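Ostwood revises desk lighting guidance for shared workrooms

Ostwood has issued revised guidance for desk lighting in its shared workrooms, effective in June. The document covers task lamps, power strips and the placement of both on benches 2 and 10.

The main change concerns lamp position. Lamps with a flexible neck may now be used without a desk clamp, provided the base is stable and the neck is not bent sharply where it enters the holder. Color temperature is left to the user. Illuminance at the work surface is set at 500 lux, measured with the ceiling lights off.

Power strips must stay on top of the bench - floor placement is no longer allowed. Drum-shaped strips with outlets around the side are accepted on the same terms as flat ones. Plugs should be fully seated, and small boxes and packaging should be moved away from the outlets at the end of a session.

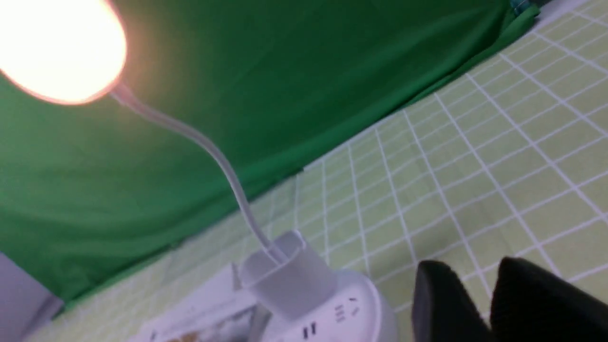
Josée Campbell, who drafted the text, said the earlier version dated from a time when every bench had a fixed lamp. "A gooseneck lamp gets moved several times a day," she said. "The old wording treated that as a fault."

Green cloth backdrops are covered in a separate section. Lamp heads must not touch the fabric, and the cloth should be checked for uneven light before work starts. Melur Pelupessy is handling questions from the Flikdale site, where the guidance applies to bench 2 only.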